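Divider day

So I finally took the bin cell apart. I'd been putting it off since May, partly because it was still running fine and partly because I knew that once I got one screw out I'd want to get them all out.

For anyone new here, the cell is one arm, one bin with a divider across it, and a pile of odds and ends that the arm lifts out of one side and drops in the other. Then it does it all again going the other way. I look after it for a little outfit called Millent, which is Elsa Jääskeläinen, me, and a kettle. The project is called Plistesum (Elsa's name for it, don't ask me how to say it with confidence). My part is keeping the thing picking all day without eating its own cables.

The counter on my log said 1,094 picks since the last proper look. My rule is a quick check every 100 and a real service before 2,000, but I'd started hearing a faint tick when the fingers closed, and a tick never gets better by itself.

First job was the cables. Ours run in a loop over the arm and then down to the gripper, and the loop is where all the trouble starts. Too tight and it tugs at the connector when the wrist turns. Too slack and it sags into whatever the arm is reaching for. I jog the wrist slowly from one end of its travel to the other with one hand on the pendant and watch the loop the whole way. Then I do it again at the far corner of the bin, which is the pose I always forget. I let out maybe an inch this time and put on fresh ties.

Then the gripper. Power off, air off, finger screws out, wipe everything, look for shiny spots where there shouldn't be any. The tick was one screw that had backed out about half a turn! That was it. I'd spent a week imagining a cracked linkage. I put a dab of threadlocker on all of them anyway and tightened them in a cross pattern, a bit at a time, so the plates pull down evenly.

After that the bin goes back. Position matters more than you'd think, as the drop points are taught against it and a bin that has crept sideways means fingers tapping the wall on the way down. I square it up, clamp it, and run a few slow cycles with real stuff inside before I let it go at speed. 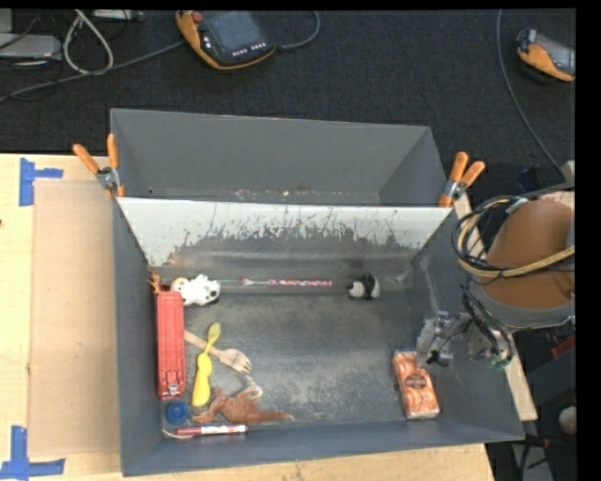

Back in with the usual mix, clamps on at both ends of the divider.

See how scratched the lower part of the divider is? The white is worn right through to the gray down there. I went back and forth on what to do about it. A scraped panel doesn't bother the arm, but it can bother the vision side, and Elsa looked at a few of the depth maps and said she could live with it. So it stays for now. I've written to Abeysekara, the shop that does our sheet metal, to ask what a replacement would run – the last thing they bent for us came out beautifully and took forever.

The clamps are plain old spring clamps, by the way. I had grand plans for a bolted bracket (there's a drawing and everything), but the clamps come off in two seconds when I need to get at the bin, and I've gotten fond of them. I do give each one a good wiggle in the morning before I start.

The mix of objects is Elsa's department. She likes having thin flat things in there with soft ones, so there's a plush dog and a little panda sharing the floor with forks and a marker. Forks are my least favorite. They lie almost flush and the fingers have to come down very close to the metal to get under the handle, so if my height offset is off by even a hair, I hear about it. I reset that offset last, with a feeler gauge, after everything else is tight. Do it first and you'll be doing it twice. Ask me how I know.

I've left the speed at 760 on our controller's scale, down from where it was, until I trust the new cable loop. I'll nudge it back up next week if the ties hold.

Still on my list: the pendant cable that always finds its way under my shoe, a better label for the air valve, and the write-up I owe the folks at Tamitance on the old fingers. I've got those in a jar on my desk and they're pretty chewed up, so I'll try to get some close-ups for the next post.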